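Home > Community help > Kitchen and appliances > Robots and automation

Can any machine clear and wipe a kitchen worktop yet?

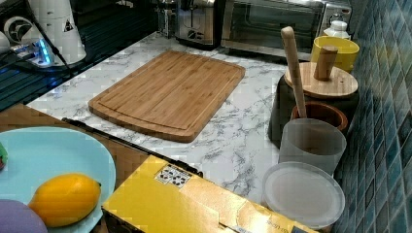 Posted by Pankaj Bhatt, 26 April 2026
2 replies

I would like the worktop cleared each evening without doing it myself. The job as I define it: put loose things back where they belong, lift the chopping board, wipe underneath it, put it back, and leave the toaster and the toaster oven where they are. Fruit stays on its plate. Cooking is not part of it.

I have a robot vacuum for the floor and it does that adequately. I assumed that something comparable would exist for surfaces at waist height. What I have found so far is window-cleaning machines, which need a flat pane with nothing on it, and demonstration videos of arms on wheels, most of them speeded up.

My budget is 3,000 at the outside. I can add sockets, move the canisters, and put up with slow operation. If it takes two hours overnight I do not mind. Is there anything I can buy, or should I stop looking?

Shared 2 times

Dagim Hadgu

You should stop looking for a single product, at least for now. I maintain handling equipment at Sampaio, where we pack ceramics, and the limits on our floor are much the same as the ones in your kitchen.

Split the job into its parts. Wiping a clear, flat surface is solved. An arm with a force sensor will hold a steady pressure on a cloth and cover the area in strips. Lifting one known object from a known position is also solved. We do it all day with cups that arrive in a tray, every one the same way up.

Your worktop is the unsolved part. In particular:

- A chopping board lying flat gives a gripper very little to hold. A person slides it to the edge of the worktop and gets fingers underneath. A machine can be programmed to do that, but it has to know the edge is clear first.
- Frosted or see-through plastic is difficult for depth cameras. The light passes partly through and the reported distance is wrong. A thin lid lying flat may not be registered at all. We had to change the lighting on one of our lines in February for this reason.
- Glossy tile and brushed steel produce reflections, and some systems treat a reflection as an object.
- Anything leaning on something else has to be moved in the right order. If a pestle is resting against a canister with its foot in a bowl, the pestle comes out first. If the bowl is pulled first, the pestle falls.
- "Where they belong" is not stored anywhere except in your head. Somebody must enter it for every item and update it when you buy a new one.

Each of these has been done in a laboratory. Doing all of them in one evening, in a kitchen that changes daily, with a failure rate you would accept, is a different requirement. One breakage in 900 lifts is acceptable for us. At home you might do that many lifts in a few weeks, and there is no operator standing by to restart it.

On price, the arm we use cost well over your limit before the gripper, camera, guarding and commissioning were added. Cheaper arms exist, but check the payload at full reach. The figure on the front of the brochure is usually given with the arm folded in, and a solid board held at arm's length may be too much.

What I would do with the money is reduce the job. Put a shelf or rail on the wall for the canisters. Store the board upright in a slot. Keep a tray for small items so that they can be lifted away in one go. After that, wiping takes a person under a minute, and if a wiping machine does come on sale you will have a surface it can work on.

14 people found this helpful

Nayara Caldeira

Agree with the above mostly. I signed up for the Nunia home trial, which was an arm on a rail fixed under the wall cupboards. It wiped well. It would not go near anything it did not recognise, so it wiped neat rectangles round the jars and I did the rest. It also stopped whenever the cupboard door was left open. I sent it back.

Do not get the rail type if your worktop has a corner. Mine does and it only covered one side.

3 people found this helpful

Related tags: worktops, robot arms, cleaning, small appliances

We use cookies to remember your settings and to count visits. Manage cookies or accept all.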